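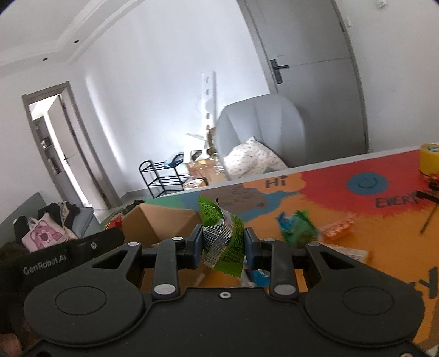

*Snack break, at the table that says "Hi."*

# Visiting Olmont: the questions I keep getting

I moved to Olmont from Ohio for what was supposed to be one winter, and I've been writing about it ever since. Most of my email is from people planning a weekend and asking the same things, so I finally put my answers on one page. I'm Margaux Bailly (yes, French name, no, I didn't grow up speaking it, blame my grandfather). Prices and hours are from my last update in July.

### Where is it, and how do I get there without a car?

Olmont is the old clockmaking town up the valley, on the small railroad line that most people only see from the window on their way to the lake. You change from the fast train to the two-car local at the junction. Buy one ticket all the way through, and don't worry if the connection looks tight on paper, because the local waits across the same platform.

After the last local train there's the 147 bus from the junction. It's slower and it goes through every village on the way, but I kind of love it, especially in summer when it's still light out. Sit on the right for the river.

### Do I need a car once I'm there?

No! Please don't bring one. The upper town is all stairs and lanes, and the only lot up there is for residents. If you're driving through the region anyway, leave the car in the big lot behind the station (free overnight) and walk across the bridge.

### Upper town or lower town?

People ask this like they have to pick a side. The upper town is the part on the postcards: slate roofs, the old workshops with the huge windows, the church. The lower town is where people buy their groceries and get their hair cut, and it's where most of the music and the secondhand shops are.

I sleep in the lower town and wander around the upper town before breakfast, when the shutters are opening and you can hear radios going in the kitchens. By eleven the tour groups are up there and I'm back down with a coffee.

### How small are we talking?

The sign at the bridge says 2341 residents. It feels bigger on market mornings and a lot smaller in February.

### What's Grollotier, and is it open?

Grollotier is the old shoe factory by the river, the long brick building you see from the train. The name comes from the family that ran it. It sat empty for years, and now it has artists' studios upstairs and a hall downstairs for concerts, a flea market and whatever else anyone can talk them into. I've seen a puppet opera in there. I've also seen a very long talk about moss.

The hall holds 200, and for the bigger concerts you'll want to book ahead. Otherwise just turn up. The courtyard gate is open in the daytime and you're welcome to walk in, but the studios are people's workplaces, so only go in if the door's propped open.

Open studios are twice a year, spring and fall. I post the dates when I get them, and I usually get them late.

### Can I buy directly from the artists?

During open studios, yes, and a lot of them take cards now. The rest of the year, try the small shop inside the courtyard gate, which sells prints, ceramics and the odd lamp. My favorite printmaker is Noémie Gautier, on the top floor. She does river views in two colors, and I own more of them than my walls can handle. Her small prints are the best thing you can fit flat in a suitcase.

### Where should I eat?

I'll give you my own regular places and not a ranking, because I have strong feelings and I'm not a food critic.

**Millet** is the bakery on the corner below the church stairs. Get the walnut bread, and get it before noon. They also do a cheese tart on market mornings that I have walked through snow for. There's a counter by the window if you want to eat right there, though it's usually taken by the same two gentlemen and their newspapers.

For lunch, go to the café at Grollotier. One soup, one main, one dessert, written on the wall. The soup is 7 euros with bread. If you need vegetarian, the soup nearly always is, but ask.

Dinner is harder. A couple of the restaurants in the upper town only open in high season, and kitchens close early (I mean it, order before nine). My backup plan is bread from Millet, cheese from the covered market and a bench by the river.

### What about Koten?

Oh, I get so many emails about Koten! It's a record store in the front and a tiny listening bar in the back, on the lane behind the station. The owner spent years collecting Japanese jazz pressings, and that's mostly what gets played in the evening, at a volume where you can still talk but feel a bit guilty about it.

A few things that have tripped people up:

- The bar opens in the evening only. The store is open from early afternoon.
- There's no reservation list. If it's full, go for a walk and try again.
- Cash is easier at the bar. The store takes cards.
- You can ask for a record, but you'll be waiting your turn.
- No food, apart from the little dishes of nuts.

### Is the covered market worth planning around?

If you like food, yes. It's small, maybe a quick lap if you aren't buying anything, but the cheese stall alone is worth the trip across the bridge. The vegetable growers start packing up before lunch. The flower stand stays until it feels like leaving.

Bring a bag. Also bring some patience for the line at the cheese stall, where everyone gets a conversation whether or not they want one. My French improved more in that line than in any class.

### Are the vintage shops any good?

Mixed, and I say that with affection. The two near the station are more like attics with a cash register. You have to dig, and I've come out with a perfect wool coat and also, once, a lampshade I still can't explain to my husband. The one in the upper town is curated and priced like it.

If you're after clock parts, old tools or watchmakers' drawers, skip the shops and come for the flea market at Grollotier. The dealers set up early, and the good drawers are gone by the time I've finished my first coffee.

### Is it OK to take pictures in the old workshops?

The restored workshop next to the church is a small museum and they're fine with it, no flash. The other ones with the big windows are homes and offices. People do notice when you hold your phone up to the glass. I have a friend who works in one, and she says she's been waved at, knocked at and asked for a bathroom.

### Is it good for kids?

I'd say yes from the age where they'll climb stairs without being carried. There's a playground on the island in the river, the museum lets them wind a big demonstration clock, and the local train is a hit all by itself. Strollers are no fun in the upper town. Take a carrier if you have one.

Pack snacks too. Between lunch and dinner almost everything with a kitchen shuts.

### What about getting around with limited mobility?

I want to be straight about this one. The lower town is flat, and Grollotier has a ramp and an elevator. Koten has one step at the door and a narrow hallway to the bar. The upper town is tough: the main way up is stairs, and the road around the back is steep with cobblestones at the top. A small shuttle runs from the station square to the church in season, and the driver will lower the floor if you ask. Out of season you'd need a taxi, and it's best to call the day before.

### When should I come?

June for the long evenings, or early fall for the light on the slate and the open studios. July is lively, with concerts in the courtyard, and also the month when rooms get hard to find. Winter is quiet, really quiet, and I like it, but check that the places you care about are open before you book.

### Where do I stay?

There's one hotel by the station, plain and clean, with a great breakfast. Ask for a room at the back, away from the tracks. In the upper town there are a few guest rooms in private houses, listed on the board at the tourist office and also on their website if you scroll down far enough. I don't take payment from any of them, so when I say I like the hotel breakfast, it's because of the plum jam.

### Do I need to speak French?

You need *bonjour*, and you need it before you say anything else. After that people are kind about it. The tourist office and the hotel speak English, and so do plenty of the artists. At the market I'd try your French first, even if it's terrible. Mine was.

### Do you give tours?

Not officially. I sometimes walk readers around when I'm home and the weather's nice, but I can't promise it, and please don't plan your trip around me! The tourist office does a good two-hour walk through the upper town. It leaves from the bridge at 10 a.m. in season, and you sign up at the desk the day before.

### Can I use your map?

Sure. Print it, share it, scribble on it. If you find a mistake, email me and I'll fix it. The public restroom by the market has moved to the other side of the building, and I know the map still has it in the old spot.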